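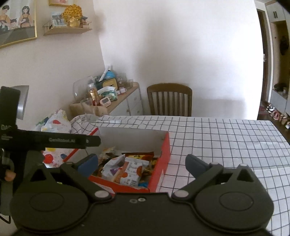 Snack Box, Sorted: How We Tidied the Kirlow Kitchen Table

Food and Home Studies, Year 2 group project, Plindelton College

What we wanted to find out

Every shared kitchen we have ever been in has a snack box. It starts well, somebody fills it up after a big shop, and within a few days it's a jumble where the thing you want is always under six things you don't. Our project asks a small question that we got really quite excited about: can you change the way people use a snack box just by changing how it is packed?

We did the work in the kitchen at Kirlow, the shared house where three of our group live. There are 8 people in the house, so the snacks get plenty of use. The project ran through November and we were allowed to move anything on the table and the cabinet as long as it went back at the end of the day.

The starting point

The snacks live in an open red cardboard box with a white inner lid flap, and it's a lovely strong box (we would have kept it for the colour alone!). It sits on the table, on a white cloth with a black grid pattern. At the start, the packets in it were simply in a heap. A white packet with orange print was at the front, a yellow-and-red wrapper was towards the back and a little blue one had found its way into the near right corner. A crinkled white bag with a purple patch was in among the rest.

The low white cabinet against the wall was busy too. It has a light wooden top, which is a handy height, and so everything lands there: jars, a teal-and-yellow lunch bag, a tissue box, a small cup, a pink-and-white kitchen timer. We decided early on that the cabinet counted as part of the project, as people kept telling us they put snacks down there and forgot them.

The survey

Before we touched anything we put a sheet of paper on the kitchen door and asked everyone in the house to write down each time they went to the snack box, and whether they found what they were after. We expected a handful of entries. We got 61 in the first week! People wrote comments in the margins and one person drew a biscuit.

The comments were more useful than the ticks. The ones that came up again and again were:

"Didn't know we had these"
"Gave up and had toast"
"Two open bags of the same thing"
"Can't tell what's at the bottom"

The last one became our main target. In a heap, the top layer gets eaten and the bottom layer gets old. When we emptied the box for our stock check we found 12 packets that had gone past their date, and every one of them came from the bottom half.

Three ways of packing

We tried three layouts, and each one had a few days of normal use.

Layout A, the filing method. All packets stand on their short edge with the name facing up, like cards in a drawer. It looked brilliant. It worked very well for flat packets and very badly for puffy bags, which slid down and pushed the rest over as soon as the box was less than full.

Layout B, the sections method. We cut strips from an old parcel box and slotted them together to make four spaces: sweet, savoury, small things and opened things. The "opened things" space was an afterthought and it turned out to be everyone's favourite part. Opened bags were finished first because people could see them. The strips went soft where they crossed, so we had to make a second set in thicker card.

Layout C, the two-level method. Puffy bags go underneath and the flat packets go on top in a shallow tray. We had high hopes for this one, and we were wrong. The tray was lifted out once and then left on the table, and by the next morning the bottom was a heap again.

What people said afterwards

Layout B won easily. We put the same sheet back on the door and the "gave up" comments nearly vanished. We also weighed the food we threw out: 700 grams from the first stock check, counting some open bags that had gone stale, and after two weeks with Layout B there was only half a bag of crackers to get rid of. We know that isn't a fair test, as the first figure covers a much longer time, but we were still delighted.

The cabinet top

This was the part that ran away with us a bit. We drew a plan of the wooden top and gave each group of things its own patch. Jars go together. Anything used for cooking, such as the timer, goes at the end nearest the cooker. Lunch bags get a patch of their own, and they are meant to be emptied the same evening.

We called the plan Clurari, which was a spelling mistake in our group chat that stuck. The full drawing is in the appendix, along with the version that had to be scrapped when we realised it blocked the plug socket.

Problems we had

The grid cloth was a great help to us, as you can use the squares to put the box back in the same place each time, but the cloth itself wanders. By the end of a day it was bunched up somewhere, and our "same place" had moved with it. We tried clips, which worked until the cloth was washed.

We also had trouble with shopping days. New snacks went straight on top of the old ones, whatever the layout. A note inside the lid flap saying "old ones forward, please" helped for a while.

What we would do next

We would like to try Layout B in a second kitchen. Prins, the student house across the road, has offered us theirs, and it has a deep drawer instead of a box, so the dividers will need to be taller. We have already started saving card.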